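Track walk-round, Frei sports ground — 13 Nov 2018

I do this one on foot before the running club gets going, so excuse the muddy fingerprints on the paper copy. Ticks are fine, crosses need sorting, and my comments are underneath each.

1. Gate and path in: OK
Latch closes properly now. Still a puddle by the Zundell hut, but you can walk round it.

2. Long jump pit: NOT OK
Sand needs a good rake and topping up. I found 2 bottle tops and a hair slide in there (hair slide is in the office if it's yours!). Cover back on afterwards, please — the cats have noticed.

3. Surface and lane lines on the straight: OK
I'm really pleased with this bit. I went all the way down it looking for lifting edges and soft patches and didn't find any. Lines are fine to run by, so I'd leave repainting until March and do the bends at the same time.
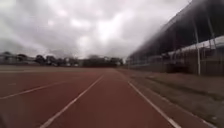 Item 3: the straight, with the grass border on the right.

4. Grass edge: OK, but watch it
It wants trimming back before it creeps over. Whoever does it, sweep the cuttings off the track as well, they get slippery when it rains.

5. 200 m start: NOT OK
One loose drain cover on the inside, rocks when you stand on it. I've put a cone on it for now. Werex have been rung and are sending somebody out. No starts from there until it's fixed, and yes, that includes the juniors who "only want one go".

6. Hurdles: PART OK
We should have 14 in the Brarimus store and they're all there, but two have wobbly feet. I've tied tape round them and put them at the back.

7. First aid box: OK
Ice packs restocked, plasters plentiful. Scissors missing again, new pair on order.

Open until signed off: items 2, 5 and 6.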